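O espectáculo de uma hora devia voltar a ter uma hora

Há uma duração que se tornou obrigatória na comédia de palco sem que se perceba bem quem a decidiu. Vai-se ver um humorista e contam-se quase duas horas entre a primeira parte, o intervalo e o número principal. O bilhete subiu, a sala ficou maior, e parece que o público precisa de sair tarde para sentir que pagou o justo.

Vi em agosto o novo espectáculo de Njål Kristiansen, no teatro municipal de Ostham. A sala leva 600 pessoas e estava cheia. Os primeiros quarenta minutos são do melhor que ele fez: a venda da casa do pai, a discussão com o agente imobiliário, a caixa de chaves que não abriam porta nenhuma. Depois vem meia hora sobre aeroportos. Não é má, tem até uma boa imitação de um anúncio de embarque, mas podia estar em qualquer outro espectáculo dele ou de outra pessoa. Quando regressa ao pai, já perto do fim, o público demora a regressar com ele.

Perguntei-lhe por isto à saída. Respondeu que o contrato da digressão pede um mínimo de noventa minutos e que a parte dos aeroportos vinha de um texto antigo. Disse-o sem embaraço. É o ofício, e percebo que o seja.

O problema é que a regra desceu para as salas pequenas. No Gasix, onde comecei a ver comédia por volta do ano 2000, a noite normal tinha três nomes e cada um fazia vinte minutos. Quem tinha só quinze minutos bons fazia quinze e ia para o bar. Hoje o mesmo clube programa espectáculos a solo de gente que anda nisto há dois anos. Alguns têm graça, quase nenhum tem uma hora. O que se ouve é um bom quarto de hora esticado com conversa com a primeira fila: de onde és, o que fazes, são casados.

A conversa com o público é uma técnica difícil quando é bem feita. Tuva Bråten constrói meio espectáculo a partir de uma resposta e vale a pena ir de propósito vê-la. Mas ela prepara aquilo durante meses, tem caminhos para cada resposta provável e sabe onde quer chegar. Usada como enchimento, a mesma técnica cansa depressa.

Dizem-me que a culpa é dos vídeos curtos, que habituaram as pessoas a não ter paciência. Não me parece. As mesmas pessoas ouvem podcasts de três horas a caminho do trabalho. Aguentam a duração quando há assunto. Num palco, com a cadeira apertada e o casaco ao colo, percebe-se mais cedo que o assunto acabou.

A minha proposta é modesta. Os clubes deviam voltar a vender noites partilhadas como programa principal, com o nome de todos no cartaz no mesmo tamanho de letra, e pagar por igual. Os teatros podiam aceitar contratos de sessenta minutos sem primeira parte.

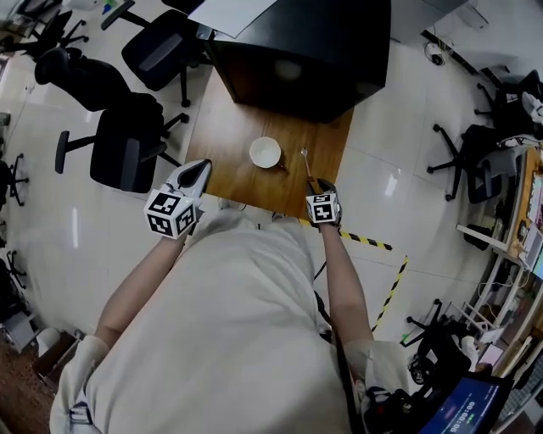
Kerstin Wallin discorda e escreveu-me a dizer que o humorista só aprende a fazer uma hora fazendo-a mal muitas vezes, e que as noites partilhadas criam gente que nunca sai dos vinte minutos. Tem razão na primeira metade. Só acho que essas horas más deviam ser anunciadas como ensaio e custar o preço de um ensaio.

Artigos recentes
Bendik Björklund e a arte de sair do palco
Stoltthorpe: um festival que perdeu o bar
Gravar um especial numa sala vazia

Contacto | © Todos os direitos reservados | Voltar ao topo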